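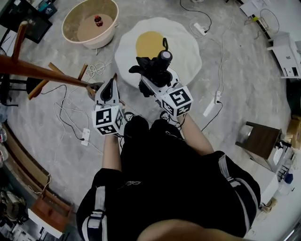 Vija Priedītis wrote back that I was blaming the wrong layer, and that a rug which creeps on concrete is usually telling you about the dust on the floor before it tells you anything about the backing. She wanted me to wipe the slab, let it dry properly and run the pull test again before ordering any more latex.

Workshop > Notebook > Backings and underlays

May 10, 2024
Arnbridge bench notes

Did what Vija asked. Swept, vacuumed, damp-mopped the test strip by the roller door, left it overnight with the heater off. Same five samples as in March, same order, same spring scale hooked through a bulldog clip at the leading edge. Load on top was the usual bag of sand.

She was right for two of the five. The plain latex went from sliding almost as soon as the scale moved to holding properly, and the latex with the scrim cloth pressed into it did nearly the same. The felt didn't care. It slid in March and it slides now. I don't think felt belongs on bare concrete at all unless there is a grip layer under it, and I'm going to stop offering it as a finish for anything going on a hard floor.

The Clistetti gripper mesh (the open one, comes on a roll) held on both the dusty and the clean strip. It also left a faint grid on the sealed patch of the floor after the March run. The grid is still there. It came up a little with warm water and dish soap and no further. Need to know whether that is the mesh or our sealer before we send any out with a customer's rug. Left an offcut on a spare sealed tile under a weight to find out. Tile is on the top shelf next to the dye jars, please don't tidy it away.

Hot-melt dots: bad. Two of them let go of the backing cloth on the first pull. Either the gun wasn't up to heat or the cloth has too much sizing in it. I washed a piece of the cloth to see if it makes a difference and it's on the line.

Shaped rugs

The rectangles are all very well but most of what gets asked for now is shaped: eggs, clouds, a lemon, one fish. A wavy outline gives trouble at the bumps. The outermost part of each bump has hardly any weight behind it, so it lifts and then somebody's toe finds it. Trimming the backing well inside the outline makes it worse. Running latex right out to the edge fixes the lift but it squeezes through and you get hard crumbs in the pile that take ages to pick out.

What has worked best so far is two coats. First coat stops a finger's width short of the edge. When it's clear all over, second coat goes thin to the very edge with a stiff brush, held nearly flat. Then the backing cloth, snipped on every inside curve so it lies down. I didn't snip the cloud and it puckered in four places.

Drying is the slow part. Flanagan's tin says 15 hours between coats and I'd been cheating that over the winter. Peeled one of the cheated ones back this morning and it was still milky in the middle. So, the full 15 from now on, and the fan pointed along the rug and not down at it.

Costs, while I have the invoice out. The last latex order came to $2,165 with freight from Dultport, which is more than I had pencilled in. Mixing less per batch would help. We throw out the skinned-over end of nearly every tub. Lids on between coats would help more.

Pull test, clean strip, so it's written down somewhere other than the back of an envelope. Readings are in newtons at first movement:

Gripper mesh 80
Latex with scrim 63
Plain latex not far behind the scrim, reading smudged, redo
Felt slid before the needle settled
Hot-melt dots no reading, sample came apart

To do

Redo the plain latex reading.
Check the offcut on the tile after two weeks.
Try the washed cloth with fresh dots, gun on the high setting.
Ask Vija whether she dusts her slab with anything before testing. Her readings are always higher than mine and I'd like to know if it's her floor or her scale.
Order brushes, the stiff ones are all splayed.

Arnbridge workshop notebook | Contact the bench | © 2024 Arnbridge | Back to top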